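Teaching by hand vs. teleop for towels: which one are you all using?
Posted by Mirela Mendonça, May 9, 2019

I've been told to pick one method for our towel task by the end of the month and I'd like to be talked out of my choice. The task is dull on paper. Pick up a hand towel, carry it through the building, fold it once over a rail. We need 200 good demonstrations. I have 26, and I'm being generous with the word "good."

So far it's all teleop, me with the controller and the wrist view on a monitor. The grasp I can do. The carrying is where I turn into somebody's uncle backing up a trailer. A towel fills half the view the moment you lift it, and then you're steering by whatever is left.
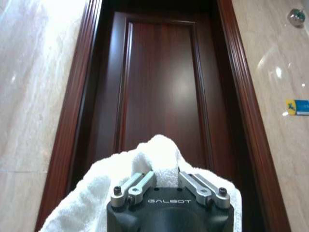 Wrist view, towel in the gripper, closed door ahead.

My coworkers say drop the controller, grab the arm and walk it through the motion. Thoughts?

ericandrade
Grab the arm. I did shirts at Brarnska for two years and we gave up on the controller in the first November. You feel the cloth go tight through the arm before you'd ever see it on a screen. With a controller you find out when the towel is on the floor.

daiane_l
Disagree with Érica, and I say that as someone who has lost this argument to her in person. If you push the arm by hand, your sleeve is in half the recordings. Then the policy learns that towels get folded whenever a plaid elbow shows up. Ask me how many of my first 200 I kept.

ericandrade
Wear a short sleeve.

daiane_l
Then it learns my forearm.

iolanda.b
Looking at the picture, I'd worry less about the method and more about that pinch. You've got it by a lump in the middle with both sides draping down. Fine for carrying, miserable for folding. Whichever way you teach it, start from a corner or an edge, or you'll have to regrasp in every single demo. Also, shiny marble and a glossy door? Good luck with the reflections.

Mirela Mendonça
The lump is my signature move. Fair point on the corner, though. I've been grabbing whatever sticks up highest and calling it strategy. The marble came with the building.

lucimara_cav
We split it at Dreltex. Teleop for the travel, hands on the arm for the fold, two separate skills, stitched together afterward. The stitching is ugly and I won't pretend otherwise. The arm stops for a moment between the two like it walked into a room and forgot why. But the folds got a lot better.

daiane_l
"Ugly but better" is how Soven got three rewrites.

lucimara_cav
Four.

Mirela Mendonça
OK, trying the split on Monday with corner grasps only. If the folds still look like laundry day at a frat house I'll go back to pure teleop and Érica can gloat. Does anyone throw out the failed grasps, or keep them in with a label?

iolanda.b
Keep them, label them. You'll want the recoveries.

ericandrade
Toss them. And I'm gloating now to save time.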